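4. Setting up places, containers and items

By now Dremden is installed, you have signed in, and the home screen says "No places yet." This section gets you from there to a list you can search from the couch. It is our favorite part of the guide – most people end up doing the whole house once they've tried one room!

Last revised Sunday, December 21, 2025, for Dremden version 2.

4.1 How the list is built

Dremden sorts everything into three levels. A place is a room or a large piece of furniture (Hall closet, Upstairs bathroom). A container is anything that sits in a place and holds things: a drawer, a box, a basket, a tray. An item is a single thing, or a group of the same thing, that lives in a container.

A container always belongs to one place. You can move it later, and everything inside moves with it.

Note: If you used the old Mestudwood import file, your shelves will arrive as containers and your cupboards as places. Go to Settings > Places > Convert to switch any that came out wrong.

4.2 Adding your first place

1. From the home screen, tap the plus sign and choose New place.

2. Type a name. Names can be up to 29 characters, including spaces. Short names look better on printed labels, and "Bath up" will make perfect sense to you in a month.

3. Choose a color. This color shows up on every container in the place, so pick ones you can tell apart at a glance.

4. Tap Save. The place appears at the top of your home screen.

Caution: Two places can't share a name. If you type a name that already exists, Dremden opens the older place and anything you add goes in there.

4.3 Adding containers

1. Open the place and tap Add container.

2. Choose a type. The type only changes the little icon, so don't spend long on it. There are 13 to choose from and "Other" works fine.

3. Name the container by what it is for. "Bathroom basket" will still be right after you replace the basket.

4. Set a fill limit if you want one. Dremden warns you when you reach it. For an open basket, we like 20 items. Leave the box blank for no limit.

5. Tap Save, or tap Save and add another if you have a row of baskets to get through.

Tip: Try it on the bathroom first. It's a great place to learn, with lots of small things, lots of doubles, and very little you'd be sad to throw away.

4.4 Adding items

1. Bring the container to a table with good light. A plain cloth underneath makes small things much easier to spot.

2. Open the container in Dremden and tap Add items. The list stays open until you tap Done, so you can keep going without jumping back and forth.

3. Type a name for each item, or hold down the microphone and say it. Say "next" between items. (Voice entry is wonderful with full hands – do give it a try.)

4. For things you buy again and again, such as soap or toothbrushes, switch on Keep in stock and enter the lowest number you want to have at home.

5. For anything that expires, tap the calendar and enter the month and year. If you enter April, the reminder comes on the first day of April.

6. Leave anything you can't place on the table and finish the rest. Leftovers go into the Unsorted tray, explained in 4.6.

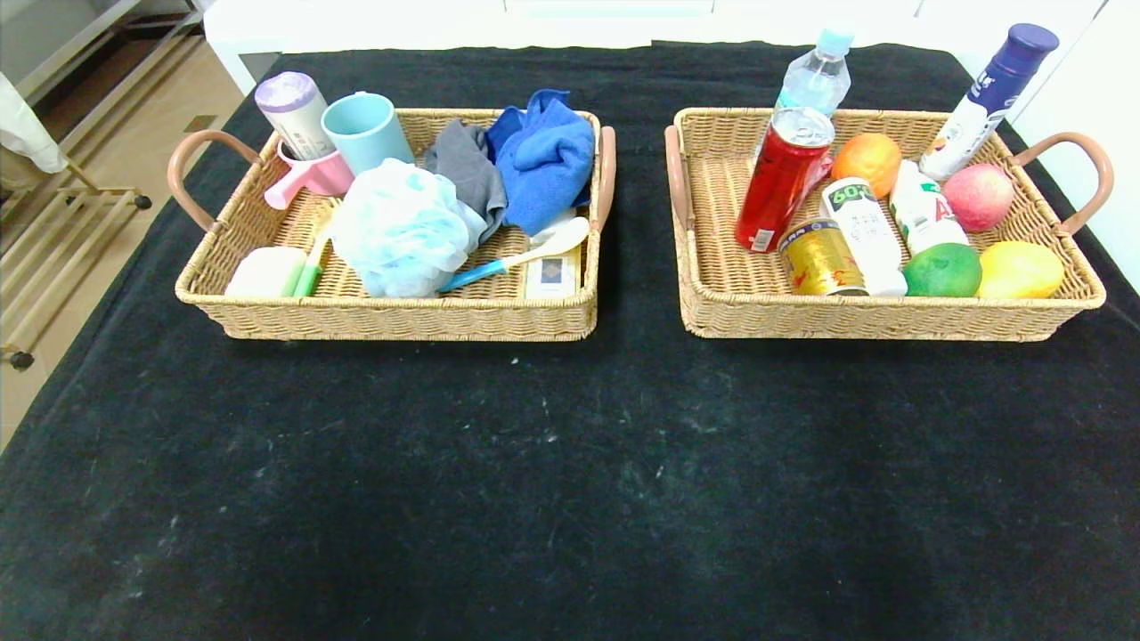
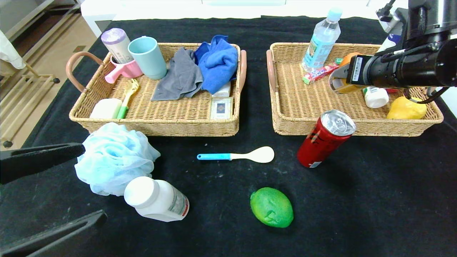
Two wicker baskets side by side, with bathroom things in the left one.
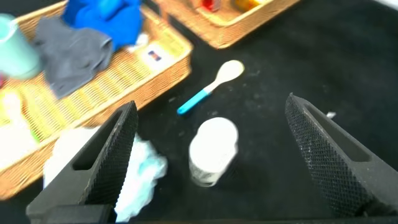

4.5 Printing and attaching labels

You can skip labels completely, but they are a lot of fun and they make putting things away so much quicker for the rest of the household.

1. Load a sheet of Lollitstead small labels, printed side down.

2. In Dremden, go to Labels > New sheet and check the containers you want.

3. Choose Name only or Name and code. The code lets anyone open the container's list by pointing a phone at it.

4. Print a test page on plain paper. Hold it against the label sheet, up to a window, and check that the outlines match.

5. Print the real sheet and let it sit for two minutes before you peel.

For wicker, rope or fabric, use the tie-on tags. Sticky labels don't hold on a woven surface.

Caution: Do not put a label sheet through the printer a second time once any labels have been peeled off. Loose edges can stick to the roller.

4.6 The Unsorted tray

Every place has an Unsorted tray. You can't delete it or rename it. Anything you add without choosing a container lands there, and a small number on the place shows how much is waiting.

To empty it:

1. Open the tray and press and hold the first item.

2. Tap any other items going to the same container.

3. Tap Move and choose the container.

If you move something by mistake, shake the phone or tap Undo. Undo works until you close the place.

4.7 Sharing with your household

1. Go to Settings > People > Invite.

2. Enter the other person's email address and choose View or Edit.

3. Ask them to open the invitation on the phone they'll be using.

People with View can search and check things off the shopping list. People with Edit can also move and delete. Changes show up on the other phones the next time Dremden is opened.

Section 4 was written by Kamrul Munasinghe and tested by Tanvir Pramanik. Backups are covered in section 5.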